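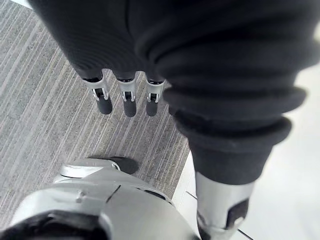 Philanthropy and Nonprofit Practice
Unit 5 handout: Restricted and unrestricted giving
Instructor: Kaede Hirose
Revised April 2023

Reading before class: the Sumero Fund case packet, sections 1 to 3. Bring the grant agreement with you. We will mark it up.

1. Terms

An unrestricted gift can be spent on anything that serves the organization's mission. Rent, payroll, a new boiler, a program that ran over budget. The board decides.

A restricted gift carries a condition set by the donor. Most conditions concern purpose (the money is for the literacy program) or time (the money is for next fiscal year). Some concern place. A gift can carry more than one condition at once, and this is where small organizations get into trouble.

A board-designated fund is money the board has set aside for a purpose. It is still unrestricted. The board made the rule and the board can undo it. Students mix this up every year on the midterm, so learn it now.

An endowment gift is usually restricted permanently as to principal. The income may or may not be restricted. We cover endowments in Unit 8 and I will not say more about them in this one.

2. Where restrictions come from

Only a donor can create a donor restriction. It can be created by:

- a signed grant agreement
- a letter or email that came with the gift
- the wording of the appeal the donor answered

The last one catches people. If your mailing says "Your gift will buy winter coats," then what comes back in the reply envelopes is for winter coats. If you raise more than the coats cost, you have a problem. The usual fix is a sentence in the appeal saying that any amount over the need will go to general operations. Put it where people will read it.

3. Case: Isora Family Services

Isora is a family support charity with a paid staff of 8. It received a two-year grant from the Sumero Fund for home visits to new parents. The agreement was negotiated by Isora's director, Iara Espinoza, and signed for the fund by Joaquín Montecinos.

The grant paid for visiting staff and their travel. It allowed nothing for supervision, office space or bookkeeping. In the first year Isora made 121 home visits and met its target. It also ran short of operating cash in June and delayed paying its landlord.

Espinoza asked the fund to let her move $2,000 from the travel line to general costs. The travel line was underspent, as two of the visitors lived close to the families they served. Montecinos agreed by phone. Nothing was put in writing.

The following year the fund had a new program officer, Ademir Teixeira. He reviewed the file, found no record of the change, and asked for the money back.

Questions for discussion

Was the money restricted after the phone call? Who has to show that the donor agreed?

What should Espinoza have sent the same day, and to whom?

Suppose Isora had simply spent the $2,000 on travel it did not need. Would that have been better practice? Would it have been easier to defend?

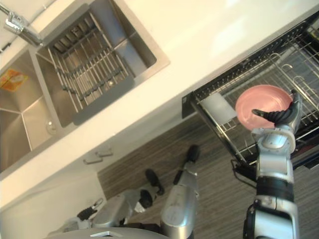

4. Indirect costs

The Isora grant is a common type. The funder pays for the visible activity and leaves the rest to be found elsewhere. Reasons given by funders include wanting to see a direct link between money and service, wanting to keep overhead low, and board policy that has not been looked at in a long time.

For the grantee, each new restricted grant of this kind can make the operating position worse. The program grows, the bookkeeping grows with it, and the general fund stays the same size. Beryl Yeoman's lecture notes from last term call this "being funded into a deficit." Her notes are on the course page and are worth an hour.

Ways of dealing with it:

- Budget supervision and space as direct program costs, with a written method for sharing them across programs.
- Ask for an indirect rate. Know what yours is before you ask.
- Turn down the grant. This is rare, and a board should discuss it before the next offer arrives and not the night before the deadline.

5. Tracking

Every restricted gift needs its own code in the accounts. A spreadsheet is fine for a small organization if one person owns it and a second person checks it. Record the donor, the exact wording of the restriction, the date it ends, and the balance. Copy the wording word for word. Do not summarize it.

When the condition is met, the amount is released from restriction and moves to the unrestricted column. Release happens when the qualifying expense is incurred - not when somebody remembers to make the entry at year end.

6. Assignment

Write the letter Espinoza should have sent to Montecinos after the phone call. One page. State what was agreed, the amount, the budget lines affected, and how you would like him to confirm. Assume he is busy and will read it once.

Then read the Drivow and Domínguez agreements in the packet and list every restriction in each. There are more in Domínguez than you will find on a first reading, including one in the reporting section.

The letter counts for 40 percent of the unit grade. Late work follows the policy in the syllabus.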